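**Potluck** (also covered dish, pitch-in, carry-in, and a few other names I get to below) is a meal where the guests bring the food. I've been going to these since I was small enough to hide under the dessert table, so expect a lot of this entry to lean toward the ones I know, in and near Dunleavy.

## The name

The word is old! English writers were using "pot luck" in the 1500s for whatever happened to be in the pot when an unexpected guest turned up. You took your luck with it. The sense of everyone bringing a dish came a good deal later and is mostly an American habit. People often tell me it comes from *potlatch*, the gift-giving feast of the Pacific Northwest peoples, and I can see why (the words sound like cousins), but the English word was around long before.

What you call it depends on where you grew up. In Indiana you'll hear "pitch-in." Parts of the Midwest say "carry-in," and plenty of churches, especially in the South, say "covered dish supper." My grandmother said "bring-a-plate" and I have no idea where she picked that up. 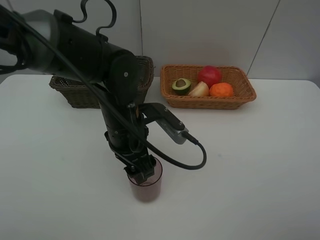

*Reddish plastic cup, white tabletop.*

## How one runs

There are two schools. In the first you assign things: last names A through H bring a main, I through P a salad, and so on. In the second you let people bring what they like and live with the results. I'm firmly in the second camp, even after the year we had seven pans of baked ziti and one bowl of grapes. Trinity Ambrose, who set up the Sunday suppers at Jallell Hall for ages, kept a sign-up sheet by the coat hooks and then ignored it completely.

Main dishes usually go first in the line, then sides, then bread, and dessert gets its own table if you have one. Put plates at the start and forks at the end. If you put the forks at the start, people have to carry them through the whole line along with a plate and a serving spoon, and sooner or later somebody's fork ends up in the beans.
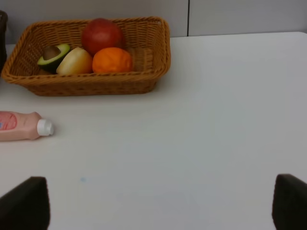 Bread is the thing people under-plan, in my experience. Rolls come in plastic bags, they get dumped on a plate, they slide, and then they're cold before the second half of the line shows up. I like to line something with a cloth napkin and fold the corners over the top. A tan wicker basket like this one suits me fine for the job, with its sloping sides and a braided rim to tuck the cloth against. Put the butter next to it, on both sides if you can spare two dishes.

## Typical dishes

Casseroles rule, and I don't think that needs defending. They travel, they hold heat, and you can cut them into squares. After those come potato salad, deviled eggs (always gone first), baked beans, three-bean salad, slow cooker meatballs and the whole wobbly family of gelatin salads. Around Dunleavy you'll also meet *stoso*, a cabbage and noodle bake with a cracker top that I've never had anywhere else. Darnell Mahmoud makes his with caraway and gets arguments about it every single time.

The cookbook put out by the Bavix Street block club has 966 recipes in it, and I'd swear half of them start with a can of soup. They printed 500 copies and mine is held together with a rubber band.

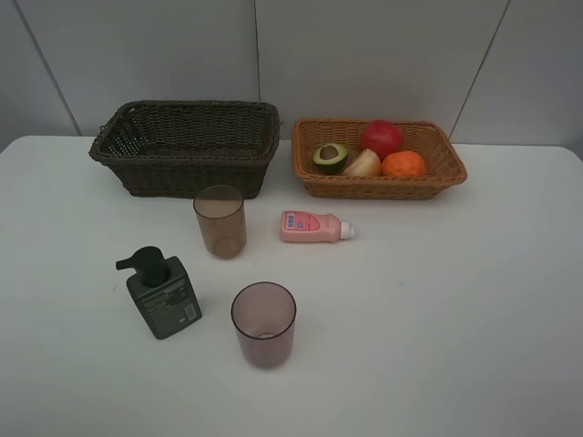
**How long can the food sit out?**
Two hours at room temperature is the usual limit for anything perishable, and one hour if it's hotter than 90°F outside.

## Manners

Label your dish, top and bottom, on masking tape. List nuts, eggs and dairy if they're in there. Take a small scoop of everything the first time through and go back for what you liked (I fail at this whenever there are deviled eggs). Take your own pan home, even if it's empty and a little crusty.
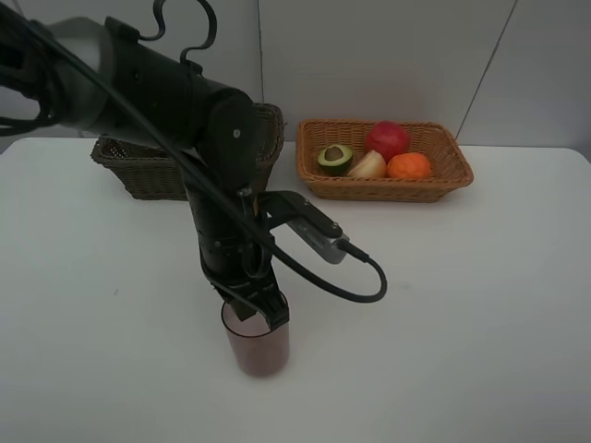 DUNLEAVY, April

The spring supper is still the biggest one we have. It got up to 700 people one year, with the line running out the side door and down past the bike rack, and I ate standing up next to the coffee urn. Setup starts at 4, doors open when the coffee's ready, and latecomers should bring ice.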